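3.2 Holding time and surface moisture

Drumsticks were bought from a single supplier in Jornley and roasted in batches of 15 on unlined metal trays. Each piece was weighed before roasting, on removal from the oven, and again at the end of the holding period. Four holding conditions were compared: open tray, tray under foil, closed cabinet, and closed cabinet with a water pan. In total 319 pieces were cooked. Nineteen were dropped from the analysis after a fault in the cabinet fan, leaving 300.

Weight loss during holding was expressed as a percentage of the weight on removal from the oven. Skin texture was scored by two trained assessors who did not know which condition a piece had come from. Where their scores differed by more than one point, a third assessor scored the piece and the median was used.
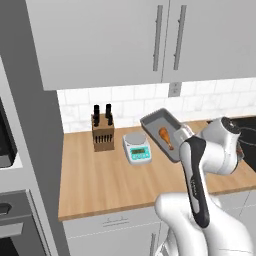 Figure 4. Single roasted drumstick on a shallow gray tray with raised rims (computer rendering).

Pieces held on the open tray lost the most weight, and their skin scores were also the highest. Foil reduced the loss but gave soft skin at every time point, in agreement with Okafor and Szabo. The closed cabinet fell between the two. Adding a water pan lowered weight loss further, although the effect on skin was small and varied between batches.

Starting weight was entered as a covariate in all models. It had little effect on the ranking of the four conditions.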